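The Hotel Key Card Is Not Dead, Says the Man Who Still Makes Them

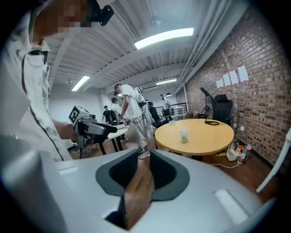 Asked whether phones were going to finish off the plastic room key, the owner of Brunumier let out a long breath and said he had been hearing that since he bought his first laminating press. "They were going to finish me off in four years," he said. "I bought a second press."

His shop in Taltirau prints and encodes key cards for small hotels, the kind with 30 rooms and one good lamp. A typical order is 2,000 cards. Guests take them home, leave them in rental cars and use them to scrape ice off windshields, and by spring the hotel calls again. "I love a cold winter," he said. "Put that down. Very good for business."

The trade has its fashions. Two years ago every client wanted wood. Then it was recycled plastic, and now it's paper board with a coating, a material he discusses the way other people discuss a brother-in-law. "It's fine. It's perfectly fine. Don't put it in a wet swimsuit."

He has tested that, as it happens. The company's own coated card, sold under the name Wornus, went through 800 door openings and a night in a bucket before he would put it in the catalog. The first batch curled like bacon. The second held up, though the ink came off on his thumb and stayed there through most of March.

Security is the part customers ask about last. Most want to talk about the logo. One hotel group, Babaei, sent back proofs over a shade of green and then approved a chip he considered out of date without reading the page. "I called them," he said. "I told them the green was lovely and the lock was a suggestion." They upgraded – and changed the green again.

He does own a phone, and on a recent trip he used it to open his hotel room. How did that go?

"Very smooth," he said. "Then the battery died at 11 at night and I went down to the front desk in my socks. Guess what they gave me."

It was a competitor's card. He kept it, and says the edges are badly cut.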